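Lurnurach circuit to join Denska in the April update

6 December 2023

The studio is pleased to confirm that the Lurnurach circuit will be added to Denska in April, as part of the second content update of the season. The track will be available to all owners of the base game at no extra charge, on every platform currently supported.

Lurnurach has been among the most frequently requested locations since the game's release. In the autumn survey, which drew 3,659 responses, it was placed first by players of the career mode and second by those who race mainly online. The circuit has 11 corners and two layouts, the shorter of which leaves out the climb behind the paddock and rejoins the main straight at the old pit exit. Both layouts may be raced in dry conditions or in rain. Night racing will be offered on the full layout only.

Work on the track surface was led by Pak-hei Kong, senior environment artist, whose team spent much of the year on the kerbs and drainage channels. Players of the earlier Denska titles will remember that standing water was treated in the same way at every venue. At Lurnurach it gathers where the ground falls away, most noticeably on the approach to the Amaral hairpin, and braking points will need to be adjusted as a race goes on.

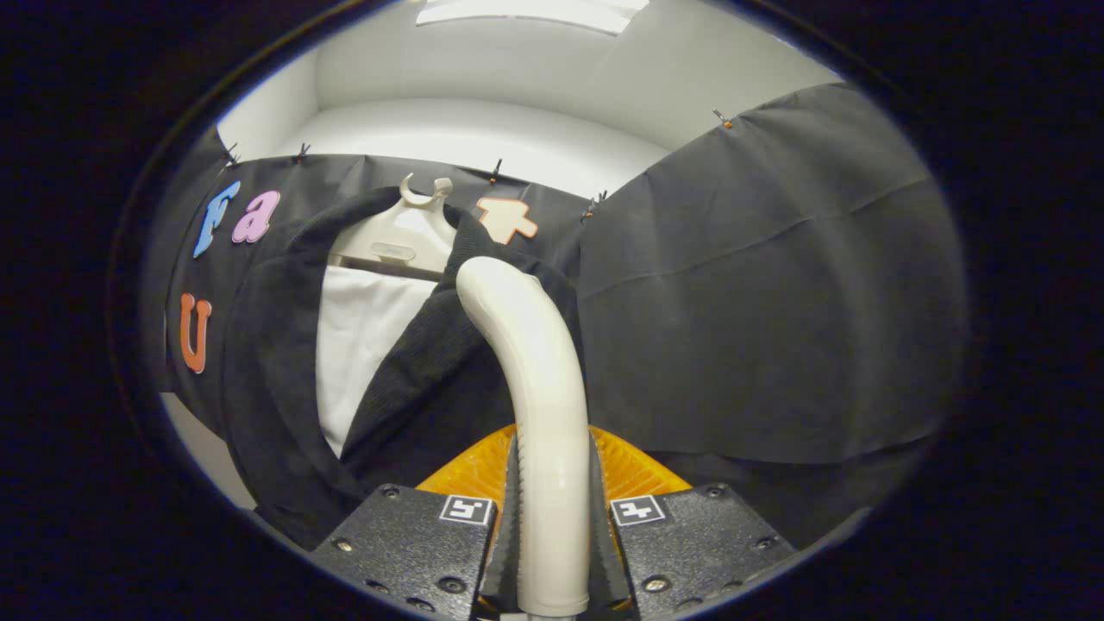
A curved white plastic piece held between two black gripper fingers.

The update also brings changes to the handling model. Tyre temperatures will now be calculated separately for the inner and outer shoulder, and the steering assistance on its middle setting has been reduced. Existing car set-ups will load as before - they may, however, feel different at low speed, and players are advised to review their tyre pressures before entering a ranked event. Lap times recorded before the update will be kept in a separate archive table.

One new car, the Nitomo GT, will be released alongside the circuit. It produces 530 horsepower and will be eligible for the endurance and open classes. It will be awarded to any player who completes the Lurnurach introductory series, and may otherwise be bought with in-game credits.

A public test of the short layout will be held before release. Places are limited, and members who wish to take part should register through their account page, under Test Programmes. Those selected will be notified by email. Replays from the test may be shared freely, although leaderboard results will be cleared when it closes.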